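고객지원 기록 2419번: 인쇄한 노란색이 화면과 다르게 나와요

최종 수정: 2018년 3월 7일

접수 내용 (Blandine Coste 님)

안녕하세요, 늘 친절하게 답해 주셔서 고맙습니다. 저는 작은 화실을 꾸리면서 수채화와 색연필화를 스캔해 엽서로 만들고 있어요. 지난 8월부터 Pramanik 색상 관리 프로그램을 쓰고 있는데 그동안은 정말 만족스러웠답니다. 그런데 이번에 새 엽서를 뽑았더니 겨자색으로 칠한 부분이 전부 풀색 비슷하게 나왔어요. 화면에서는 따뜻하고 포근한 노랑인데 종이 위에서는 어딘가 아픈 사람 얼굴빛 같달까요. 파랑이나 분홍은 멀쩡합니다. 잉크도 새로 갈았고 노즐 청소도 두 번이나 했는데 그대로예요. 종이는 Herisis 무광 수채화지입니다. 전시가 코앞이라 마음이 급하네요.

첫 번째 답변 (Troels Lund, 지원팀)

Blandine 님, 안녕하세요. 공들여 그리신 그림의 색이 틀어져 나오면 얼마나 속이 상하실지 짐작이 갑니다. 저도 주말이면 서툰 솜씨로 그림을 그리는 사람이라 남의 일 같지가 않네요. 다른 색은 괜찮고 노랑만 초록 쪽으로 기운다면 잉크보다는 용지 프로파일을 먼저 의심해 보게 됩니다. 번거로우시겠지만 아래 두 가지를 알려 주시겠어요?

- 인쇄 창에서 선택된 용지 프로파일 이름
- 프린터 드라이버의 색상 보정이 켜져 있는지 여부

고객 회신

프로파일은 'Parkalitz 광택'으로 되어 있고, 드라이버 보정은 켜져 있어요. 예전에 광택지로 한 번 뽑은 뒤로 손을 안 댄 것 같습니다. 제가 이런 쪽으로는 영 어두워서요. 아, 그리고 혹시나 해서 다른 그림도 뽑아 봤는데 레몬색은 조금 덜하고 황토색은 똑같이 칙칙해요.

두 번째 답변 (Troels Lund)

알려 주신 내용 덕분에 실마리가 잡혔습니다! 광택지용 프로파일로 무광지에 인쇄하고 계셨고, 거기에 드라이버까지 색을 한 번 더 만지고 있었네요. 이렇게 이중으로 보정이 걸리면 노랑과 황토 계열이 제일 먼저 흔들리곤 합니다. 차 한 잔 옆에 두시고 천천히 따라와 주세요.

1. 프로그램을 완전히 닫고, 프린터 드라이버의 색상 보정을 '없음'으로 바꿉니다.

2. 프로그램을 다시 열어 용지 프로파일을 'Herisis 무광'으로 선택합니다. 목록에 안 보이면 설정의 '프로파일 새로 고침'을 눌러 주세요.

3. 노랑 계열 색띠 9칸짜리 시험지를 배율 100%로 한 장 뽑습니다. 인쇄가 끝나면 충분히 말린 다음에 봐 주세요. 막 나온 종이는 색이 조금 달라 보일 때가 많습니다.

4. 낮에 창가에서 시험지와 원화를 나란히 놓고 비교합니다. 전구 불빛 아래에서는 노랑이 무척 너그러워져서 웬만하면 다 예뻐 보이거든요. 흰 바탕 위에 놓고 보시면 판단하기가 한결 수월합니다. 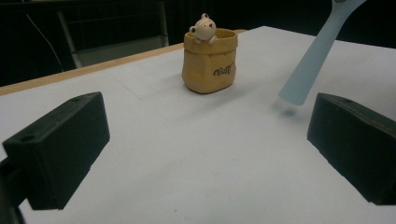

5. 그래도 초록 기운이 남으면 '중간톤 균형'을 노랑에서 붉은 쪽으로 한 칸만 옮기고 다시 뽑아 봅니다. 한꺼번에 많이 옮기면 분홍 꽃잎 같은 색이 덩달아 따라가니 조금씩만요.

고객 회신

세상에, 4번까지만 했는데 색이 돌아왔어요! 황토색도 이제 흙냄새가 날 것 같은 색입니다. 5번은 안 해도 되겠어요. 그런데 프로그램을 껐다 켜니 프로파일이 또 광택으로 돌아가 있더라고요. 우선 다시 골라서 뽑기는 했습니다.

내부 메모 (Kirsten Bundgaard)

재시작 후 프로파일이 이전 값으로 돌아가는 증상은 Stallthorpe 사무실 컴퓨터에서도 재현됨. 개발 쪽 Bjarke Hviid에게 전달. 당분간은 용지 설정을 '내 기본값으로 저장'한 뒤 종료하도록 안내할 것. 고객께도 같은 내용으로 답장 드림.

상태: 인쇄 색상 문제 해결, 프로파일 저장 문제는 별도 건으로 진행 중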